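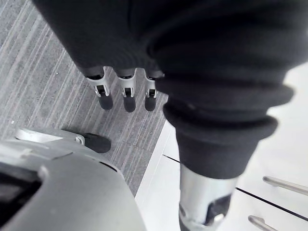

Black knit over the gray stripes, October.

Filed under: Clocks & Timekeeping
11 shares

Rate this morning: plus 31 seconds a day, measured over the whole of last week and divided down. That is far outside what the hall clock did all summer, when I could leave it alone from one winding to the next and set it only after a visit from someone who leans on things. I have been putting off the job. The heating came on at the start of the month and I wanted the hall to settle at its winter temperature before touching the nut, otherwise I would be adjusting against a moving target.

For my own record, the clock is a Dranlow longcase, eight-day, seconds pendulum, steel rod, brass-faced bob. The rod is plain steel with no compensation of any kind. In warm weather it lengthens and the clock loses; in cold weather it shortens and the clock gains. The hall is cooler now than it was in August, so some gain was expected. The amount was not. I worked it out on the back of the winding card and the change in temperature explains only a small part of the error. Something else has moved.

Started at the top, as the notebook tells me to every year. Hood off, laid on its back on a blanket. Stopped the pendulum and checked the case against the wall with the long level. The left side was true. The front leaned forward by a visible part of the bubble. The case is screwed to the wall through a spacer, and the spacer has shrunk or the screw has backed out. Quarter of a turn on the screw and the lean was gone. Checked again after lunch and it had held. The screw hole is in old plaster and I do not trust it for another winter, but it is tight today.

A case that can rock will take energy out of the pendulum, and the effect on rate is worst when the weights have dropped level with the bob. I should have a record of this, and I do: the card for September shows the clock running oddly in the latter part of each week and recovering after winding. I wrote it down and did not read it. The card hangs at eye level.

Next, beat. Listened with the hood off and the trunk door closed. The tick was longer than the tock, not by much, enough to hear from the foot of the stairs. I used Onsri on the phone to get a trace, holding the phone against the seatboard. The trace agreed with my ear. Bent the crutch a very small amount toward the long side, restarted, listened, bent it again. The second bend was too much and I took half of it back. Even beat by mid-morning. It is slow work, and most of the time goes in waiting for the pendulum to lose the swing I gave it by hand and find its own.

The suspension spring is where I lost the rest of the morning. With the pendulum off I looked at the spring under the lamp and saw a faint crease across one leaf, just below the top block. A creased spring gives a stiffer hinge and the bob can wobble as it swings, a slow roll seen from above. I had noticed a roll in the spring and blamed the dog. I have a spare, bought with the last lot of gut line, and it is the same length between blocks as far as the calipers will say. The thickness is another matter. My calipers are not good enough to tell one thin strip from another slightly thinner strip, and a small difference in thickness will show up in the rate.

I cleaned the slot in the cock with a folded strip of 400 paper, one pass per side, wiped it out, and fitted the new spring. It dropped in without force and hung straight. Then I wrote to Clukham to ask whether I was wise to change the spring and the nut in the same week. 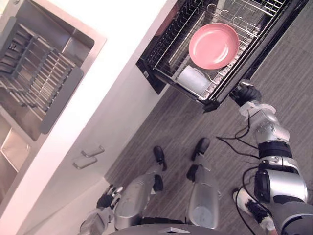

Glenys Trevor answered before the kettle boiled that I was not wise, and that if I changed two things at once I would learn nothing from either. Her advice was to leave the nut exactly where it stood, run the clock on the new spring for a full winding, take the rate, and only then correct it. She added that a spring from a different batch can shift a clock by more than any winter does, and that she has stopped believing the packets.

I could not fault any of it. I also could not stand another week of a clock that far out, so I settled on a compromise that she will not like: two days on the new spring with the nut untouched, then the nut. The figures from those days matched the old rate as closely as I can measure over so short a run, so I have written "spring: no change seen" on the card with the dates, and underlined "short run."

That leaves the question of what caused the gain in the first place, if the spring did not. My best guess is the nut itself. The rating nut on this clock is slack on its thread and always has been. When the bob is lifted, as it was when the hall was painted, the nut can be brushed by a sleeve and nobody would feel it move. There is a pencil mark on the rod and a scratch on the nut, and I ought to have compared them before I turned anything. I compared them afterward. The scratch was well to the right of where the last card says I left it. Turning to the right raises the bob and makes the clock go faster, so the direction fits.

Adjustment, then. The pendulum was stopped and the bob held still in one hand so the rod could not twist, which is how springs get creased. Two-thirds of a turn to the left. Restarted, set to the time signal, closed the door, left it. The next reading gave plus 11 seconds a day. From that, one full turn is worth 30 seconds a day on this thread, and I have written the figure inside the trunk door in pencil so I do not have to find it again. Then a further correction, a shade under a third of a turn. Reading at the same hour the next evening: plus 2.

I am leaving it there. A gain that small can be dealt with by a coin or washer scheme, or by doing nothing and resetting at the month's end, and every time the trunk door is opened the air in the case changes and the reading for that day is spoiled. I would also like to see what a change in the weather does. Barometer has been high all week. High pressure means denser air and a very slightly slower pendulum, and when the pressure drops I expect the gain to creep up by an amount I will probably not be able to separate from everything else.

Oil. The front pivots looked dry through the side glass and the back ones I cannot see without the mirror. Used the mirror. The escape wheel pivots had oil in the sinks, clean and pale; the center wheel had a dark ring, which means wear or old oil and I am calling it old oil until the movement comes out. I put a trace of Plimar on the pallets, on the faces only, with the finest oiler, and took off what I could see with pegwood.
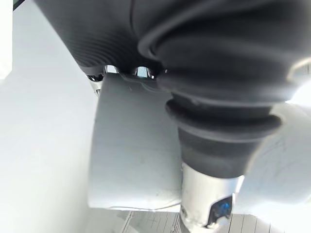

The pallet arbor wants the same treatment at the back but the crutch is in the way, and I would sooner leave it than drip oil down the rod. Nothing goes on the wheel teeth or the pinions. I found a note in the previous owner's writing, tucked behind the seatboard, saying that he oiled everything each spring "generously." It accounts for the state the train was in when I bought it.

Lines are fine. I ran the whole length of both through a dry cloth while winding and felt no fray. The strike side weight is turning slightly on its pulley as it comes down and I have noted it last year as well, so it is not new. The strike itself was one hour behind the hands after all the stopping and starting; let it down through the count until it agreed. This is a count wheel clock and has no way of knowing what the hands say. It took longer than it should have, with the hall full of bells at ten at night.

To do: longer screw for the case, into something better than plaster. Find out whether a locknut can be fitted under the rating nut without spoiling the look of it; the thread has enough length to spare. Better calipers, or borrow a micrometer. Move the winding card to where I will read it as well as write on it. Write to Clukham with the figures and own up about the two days.

Evening reading unchanged. Hood back on. The left-hand catch needs to be pressed while the hood slides, and I forgot, and slid it, and there is a fresh mark on the molding the length of a match.

Comments

pegwood_and_patience
Same slack nut on mine. I put a thin slip of card between the nut and the bottom of the bob and it has not shifted. Cheap, and you can take it out again.

Marrow Lane
Did you check the bob for a loose rod slot? If the bob can turn on the rod you get the same slow roll you put down to the spring. A strip of brass shim fixed ours.

Glenys Trevor
Two days is not a winding. Run it for the full week with the door shut and send me the card.

hallclock
Could the spacer be replaced with oak? Softwood shrinks every winter once the heat goes on. Mine did the same until I changed it.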